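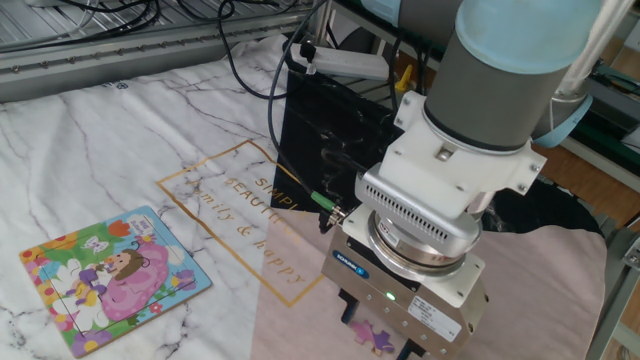
Purple piece with a cartoon pattern, above the marble-patterned cloth.

Explore Notifications Lists Profile
Threads > Hamisi Nyamweya > Jigsaw cutting and sorting

1/ Notes on why secondhand jigsaws so often come up short, and how to check one before paying. Based on 6 boxes bought in Dellville since March.

2/ The number on the lid is usually nominal. A "300" may be cut on a 15 by 20 grid, which gives 300 exactly. A "1,000" is commonly 27 by 38, and that makes 1,026. A lower count than you expect needs checking against the grid first.

3/ To find the grid, build the two edges that meet at one corner. Count each side, corners included, and multiply. Only works for ribbon cut. Random cut has no rows.

4/ Weight is quicker. Weigh 10 pieces on a kitchen scale, repeat with a different 10, take the mean. Divide the total by the mean piece weight. Error on my scale is roughly two per cent, so it finds a missing handful and won't find a single piece.

5/ Board thickness matters more than piece count for fit. Thin board swells in a damp cupboard and the tabs go soft. Press two joined pieces flat and lift by one. If the other drops, the fit is loose.

6/ The Golob box I bought on Monday: lid says 1,000, weight says well over. Sorted by back colour and found two shades of grey. Two puzzles in one bag, total 1,357 pieces. The smaller one has no lid.

7/ If anyone has a Clallico lid from the same range, I would like a photo of the side panel with the finished size on it.

Contact | Copyright Josent | Back to top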